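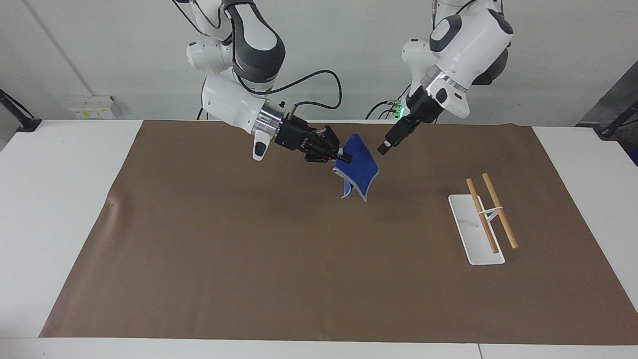 Ilomen replied in May:
Thirds for me, every time! Fold it lengthways in three, then in half, and the edge binding ends up tucked inside so all you see on the shelf is a nice fat roll of towel. I've done it that way since I moved in and I still get a little thrill opening the cupboard.

Pululis
3742 posts
Halves and halves again. Thirds look lovely, but I can never get the two sides to meet and it ends up fatter at one end. Blue ones are the worst for it, as a pale binding shows up every wobble.

Nura wrote:
Do you hold it by the corners first, or lay it flat? I pick mine up by a corner, find the next one along and give it a good shake – so satisfying.

Ilomen
Flat on the table! I put brown paper down first if I've been crafting, otherwise the towels pick up every bit of glitter in the house.

Pululis
Shake first, then flat. We might agree on something, Ilomen.

Mohamedi
2067 posts
Roll them, all of you! I got 20 hand towels into one basket last night, and pulling one out doesn't bring the pile down.

Nura
Rolled ones come undone in my basket. Do you tuck the end in?

Mohamedi
Yes, fold one corner back before you start and tuck it in at the finish. Try it on a small one!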